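회사 소개

클리비스(Clivis)는 빈티지 의류를 수선하고, 옛 패턴을 바탕으로 새 옷을 지어 판매하는 회사입니다. 여성용 원피스와 블라우스, 남성용 셔츠와 조끼를 주로 다루며, 무대 의상과 예복 주문도 받습니다.

시작

클리비스는 유디트 터카치(Judit Takács)와 쇼아이브 숨로(Shoaib Soomro) 두 사람이 세웠습니다. 터카치는 극장 의상실에서 재단을 맡았고, 숨로는 면직물 수입 일을 했습니다. 처음에는 재봉틀 2대로 수선만 했습니다. 손님이 가져온 옷 가운데 원단이 너무 삭아 고칠 수 없는 것이 많았고, 같은 모양으로 새로 지어 달라는 부탁이 이어지면서 제작을 함께 하게 되었습니다. 지금은 13명이 일합니다.

하는 일

수선 부문에서는 지퍼와 안감 교체, 솔기 보강, 품과 기장 조절, 레이스와 자수 부분 복원을 합니다. 가죽과 모피는 받지 않습니다. 접수할 때 원단 상태를 먼저 확인하고, 작업 중에 찢어질 위험이 있으면 미리 말씀드립니다. 동의를 받기 전에는 실밥 하나도 뜯지 않습니다.

제작 부문에서는 보관 중인 패턴 204벌을 사용합니다. 대부분 1940년대부터 1960년대 사이의 종이 패턴이며, 원본은 따로 두고 옮겨 그린 것으로 재단합니다. 당시 치수는 지금의 기성복 치수와 맞지 않기 때문에 주문마다 가봉을 합니다. 원피스는 가봉 2회, 셔츠는 1회가 기본입니다. 허리선이 높은 옷이나 바이어스 재단이 들어가는 옷은 가봉을 한 번 더 할 수 있습니다.

원단

원단은 두 곳에서 들여옵니다. 면과 레이온은 키르쿰(Kirkum), 울과 안감은 프로하즈카(Procházka)에서 구매합니다. 색이 같은 원단이라도 입고 시기에 따라 차이가 있어, 한 벌에 들어가는 원단은 같은 롤에서 자릅니다. 남은 원단은 단추 싸개나 벨트에 쓰고, 원하시는 분께는 수선용으로 조금 넣어 드립니다.

단추는 새것과 헌것을 모두 씁니다. 헌 단추는 짝이 맞는 것만 골라 쓰며, 여분이 없을 때는 주문서에 적어 둡니다.

기성복 라인

스토섬(Stosum)은 클리비스의 기성복 라인입니다. 주문 제작에서 찾는 분이 많았던 모양을 골라 다섯 가지 치수로 만듭니다. 봄여름 옷은 3월에, 가을겨울 옷은 9월에 나옵니다. 수량이 많지 않아 품절된 치수는 다시 만들지 않는 경우가 있습니다. 같은 모양을 꼭 원하시면 주문 제작으로 문의해 주십시오.

함께 일하는 사람들

유디트 터카치 — 대표, 패턴과 재단
쇼아이브 숨로 — 원단 구매, 거래처 관리
리즈완 셀바나야감(Rizwan Selvanayagam) — 수선 부문 책임
지나시 찰라(Zinash Chala) — 자수와 레이스 복원
죄죄 실라지(Győző Szilágyi) — 스토섬 생산 관리, 배송

방문과 상담

상담과 가봉은 예약제입니다. 오전 10시부터 오후 6시까지 받으며, 가봉은 오후 4시 이후에는 시작하지 않습니다. 가봉하러 오실 때는 완성된 옷과 함께 신을 구두를 가져오시면 기장을 정하기 쉽습니다. 수선할 옷은 세탁한 상태로 맡겨 주십시오.

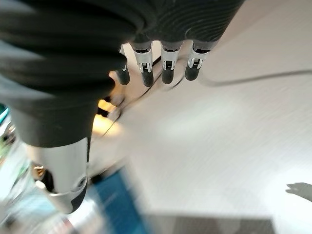
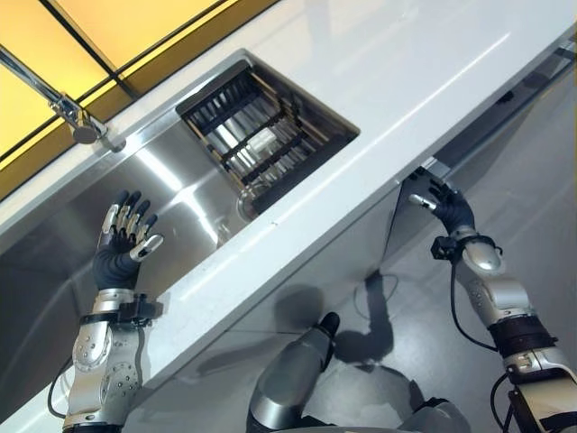
먼 곳에 계신 분은 택배로 수선을 맡기실 수 있습니다. 옷과 함께 이름, 연락처, 고치고 싶은 부분을 적은 종이를 넣어 주십시오. 도착하면 상태를 확인한 뒤 견적을 보내 드리고, 답을 받은 순서대로 작업에 들어갑니다. 견적만 받고 돌려받으시는 경우에는 왕복 배송비만 부담하시면 됩니다.

주문 제작은 첫 상담에서 치수를 재야 하므로 택배로는 받지 않습니다. 다만 이전에 옷을 맞추신 분은 치수 기록이 남아 있으니 전화로도 주문하실 수 있습니다. 체형이 달라졌다면 주문할 때 알려 주십시오.

무대 의상처럼 여러 벌을 한꺼번에 맡기실 때는 공연 일정과 출연자 치수표를 먼저 보내 주십시오. 담당은 리즈완 셀바나야감입니다.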